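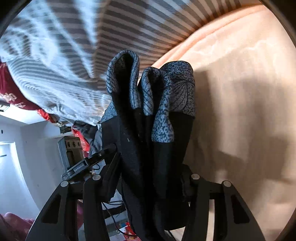

Posted in June by Muireann Lenihan

We're looking for people who like laundry. Or who don't mind it, or who have strong feelings about how a fitted sheet ought to be folded and would enjoy having someone listen to them for once!

Cronin is a small clothing and linen reuse project. People drop off bags of clean clothes and bedding they no longer need, and we sort, fold, mend where we can, and send everything on to families setting up a new home. This winter we're opening a second folding room above the Tastov building, and we need 19 people to help us get it running.

What you'd be doing

Most of a session is spent at the folding surface with whatever has come out of the bags. It might be a striped sheet big enough for a king bed, then a peach one, then a black top with a patterned trim that won't sit flat however you coax it. You'll shake things out, find the seams, fold them to a size that fits our shelves and put them in the right pile. Stretchy things with a contrasting band at the edge are the trickiest (the band wants to curl and the rest wants to slide) and we've grown quite fond of them. 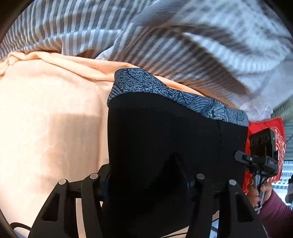 Bedding is its own job. A big sheet takes up the whole surface and hides whatever's underneath, so we like to clear the sheets first and do the small garments after. Some people prefer it the other way round -- we're happy to argue about it over tea. If you've worked in a hotel, a hospital laundry or a house with four kids, please come and tell us how you did it.

We're also asking everyone to keep a short folding diary. It's a page per session: what you folded, what gave you trouble, any trick you used. Haoran Yuan is putting these together into a plain-language folding guide that will go out with our bedding bundles, and everybody who contributes will be thanked by name unless they'd rather not be. We'd love sketches too, however wonky.

Who we'd like to hear from

Anyone 18 or over. You don't need experience and you don't need to be fast. You should be comfortable standing for a while, though we have stools and a lower table for anyone who'd rather sit. It helps if you can tell navy from black under indoor lights, but we have a good lamp by the window for that and plenty of us still get it wrong. If fabric dust bothers you, let us know and we'll put you on labels and shelving.

Time and payment

We're asking for 8 sessions of two hours each. There are weekday evening sessions and one on Sunday morning, and you can mix them. Participants get $300 in total, half after the fourth session and half at the end, plus bus fare if you need it. Tea, fruit and Dymphna Mac Suibhne's ginger loaf are provided. The stairs are steep and there's no lift at the moment -- if that rules you out, ask about mending from home, as we always have a pile of loose hems and missing buttons.

How to put your name down

Send a few lines to Waqas Rajput through the Cronin contact page and put 1121 in the subject line so it lands in the right folder. Tell us which sessions suit you, whether you'd sooner do bedding or clothes, and the most annoying thing you've ever had to fold. No résumé needed. Waqas will ring or write back within a week, and there's a casual look-around before the first session so you can see the room and meet a few of the regulars.

Friends and couples are welcome to apply together. Two people on a queen sheet is a lovely thing to watch when they've got their rhythm.

We use cookies to remember your preferences and see which pages get read. By continuing to browse you agree to their use. Manage settings | Accept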